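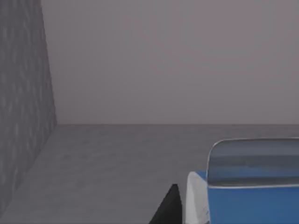 Tema: ¿Escribís en el blog durante el viaje o a la vuelta?

rosi_assuncao
Buenas a todos. Me llamo Rosimeire Assunção y llevo un blog pequeñito sobre Ondport, el barrio del puerto, los mercados, esas cosas. En noviembre me voy tres semanas a Quintana y no sé qué hacer con el blog. ¿Lo dejo parado? ¿Programo entradas antes de irme? ¿Escribo desde allí? La última vez prometí crónica diaria y publiqué dos, la segunda desde el aeropuerto —qué vergüenza—. Contadme cómo lo hacéis.

mochila35
Programar, sin duda. Yo dejo 12 entradas listas antes de salir y me olvido. Las visitas ni se enteran.

tinta_y_tren
Pues yo no lo haría, mochila. Lo he visto en tu blog y se nota: te preguntan algo en los comentarios y contestas un mes después. Para eso prefiero un cartelito de "vuelvo pronto".

mochila35
Hombre, un mes... fueron 20 días. Y contesté a todos.

tinta_y_tren
A mí no me contestaste :) Era sobre el ferry de Jirkeck, por si te animas.

lola_del_norte
Rosi, yo escribo de noche en el hotel, a mano, en una libreta. Nada de portátil. Luego en casa lo paso a limpio y quito la mitad, porque a las once de la noche todo me parece interesantísimo (hasta el desayuno). Eso sí, apunta los precios y los nombres de las calles en el momento. De Prevatley volví con una entrada preciosa sobre una panadería y no hubo manera de acordarme de dónde estaba.

rosi_assuncao
Lo de la libreta me gusta, Lola. Lo que me frena es que para escribir de Ondport necesito mis carpetas, recortes y demás, y eso no me lo llevo en la maleta.

mochila35
Más a mi favor, lo escribes antes y listo.

lola_del_norte
O cambia de tema esas semanas. Habla de Quintana, que a tus lectores no les va a dar un ataque.

pere_m
Discrepo un poco. Yo sigo blogs de un sitio concreto y cuando se ponen a contar vacaciones me salto hasta cinco entradas seguidas. Una o dos, bien.

rosi_assuncao
Vale, pues dejo cuatro de Ondport programadas y mando una o dos desde Quintana, si el wifi quiere. Pere, esas te las puedes saltar sin remordimientos.

pere_m
Si sale comida las leo.

tinta_y_tren
Sigo esperando lo del ferry, mochila.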